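Category: Course Materials > Household Storage and Moisture

Print this page | E-mail this page

Handout 4: Closed containers and trapped humidity

Air at a given temperature holds a limited amount of water vapor. When a box is closed in a warm room and moved to a cold one, the air inside cools, relative humidity rises, and water may condense on the inner walls. The amount is small for dry contents. Paper, cotton and untreated wood release additional moisture as conditions change, and for these the contents matter more than the air. 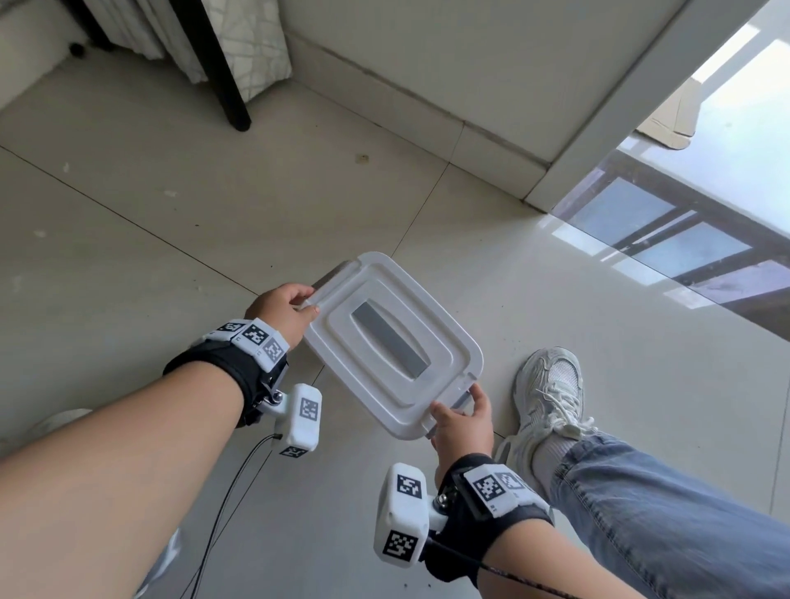

Tungate objects that the container is treated here as sealed, when most household boxes exchange air with the room within days, so the closed-box calculation gives only the first few hours. The objection is accepted. Use the closed-box method for overnight changes and the exchange method for seasonal storage.

Exchange rate depends on the length and fit of the joint between lid and body. Without a gasket, vapor moves through any continuous gap, and stacking weight changes the gap only slightly.
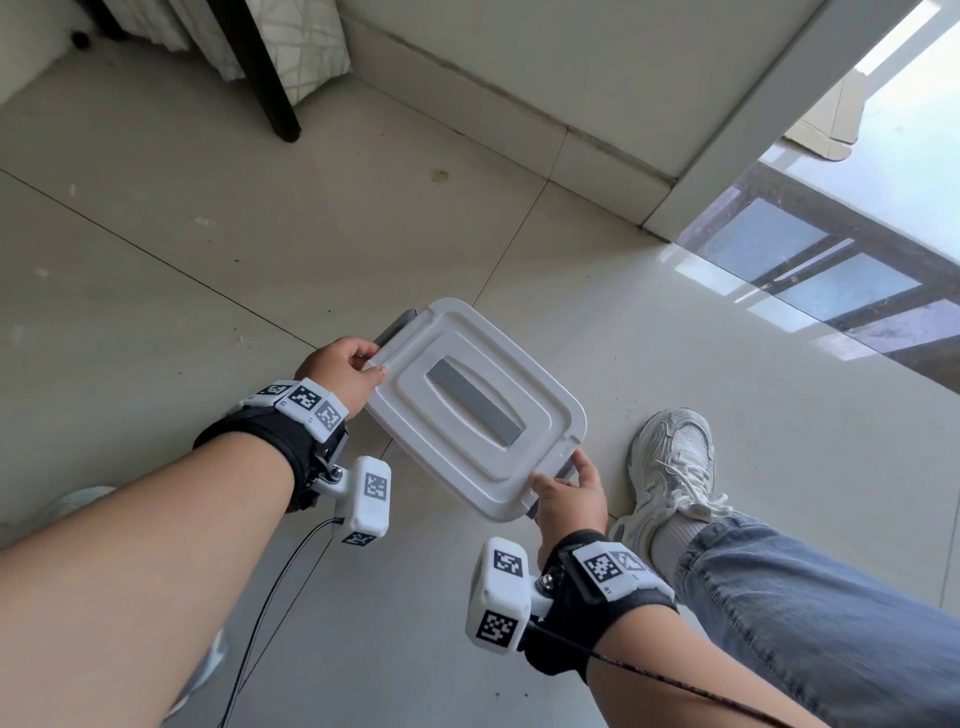
Desiccant is sized from the moisture load and the storage period. The Maltar worksheet uses 300 g of silica gel for the long-period case and assumes that it is regenerated before use. Latches pull the lid down near the points where they act, so on a lid with a gray clip at each end, the long sides should be checked separately for fit. Record the widest gap found, in millimeters.

Placement also matters. A box set directly on a cold floor has a cold base, and condensation begins there. Raise it on slats and leave space behind it for air to move.

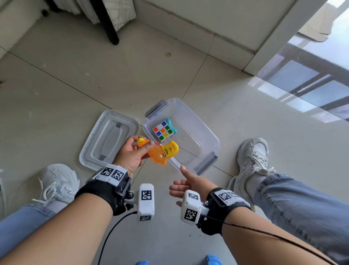
Fig. 3. Open container, clear plastic.

For Saturday: complete the Brestik problem set, items 1 to 26. Show units at each step.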